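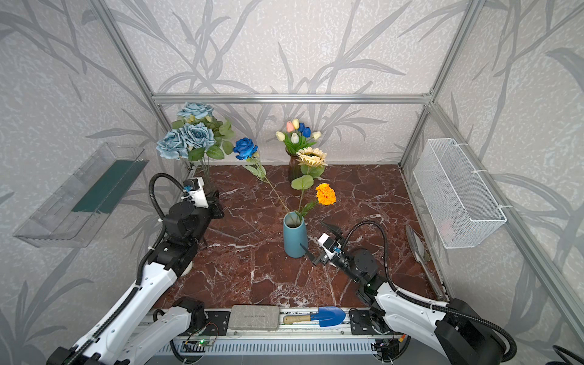
A tall teal vase with the first two stems in, and the rest of the flowers waiting at the back.

How to fill a tall vase when you only have a few stems

My neighbor Florence Caron gave me a tall, straight vase one January, and I'm a little embarrassed to say it sat on top of the refrigerator until spring. I was used to short, round vases, the kind where you drop in a bunch and it more or less arranges itself. A tall cylinder is a different animal — everything slides to one side and leans there, looking sorry for itself. I've made my peace with it since, and I do one nearly every week now, so let me walk you through it.

What you'll need

A tall vase, matte if you have one (it hides fingerprints!)
10 to 15 stems, real or artificial
A smaller vase or a jar to hold the stems you haven't used yet
Scissors for fresh flowers, wire cutters for artificial ones

Step 1. Sort before you start

Group your flowers by color and stand them up where you can see them. I keep my mixed stems in a little dark ribbed vase behind the one I'm filling, tulips and a sunflower together, and the big bunch of dusty-blue roses goes off in the corner by itself. Laying everything flat works too, but I find I forget what I have, and then I discover a perfectly good tulip under the newspaper when I'm sweeping up.

Step 2. Put in two stems that cross

Start with one cool color and one warm one. A blue rose and an orange marigold type of flower look wonderful against teal, and I would never have guessed it until I tried. Slide the first stem in at a slant so its head rests out to one side, then bring the second in from the other direction. They'll flop a bit. Let them! Those two crossed stems are what the others will lean on.

Step 3. Build up the middle

Add your fullest flowers next, 3 at a time, turning the vase a little after each group. Cut the stems a touch longer than you think you should — you can always trim again, and I have ruined more than one good rose by being hasty.

Step 4. Finish with the pale ones

Cream and pink tulips go in last, tucked wherever you see a gap. If you're using a sunflower, set it low and facing forward, near the rim. Up high it tends to pull the whole vase over, especially with a heavy artificial head.

A note on water

For fresh flowers, fill the vase a third of the way before you begin and top it up when you're done. Artificial stems don't need any, of course, but a handful of clean pebbles in the bottom will keep a tall vase from tipping when the cat goes by.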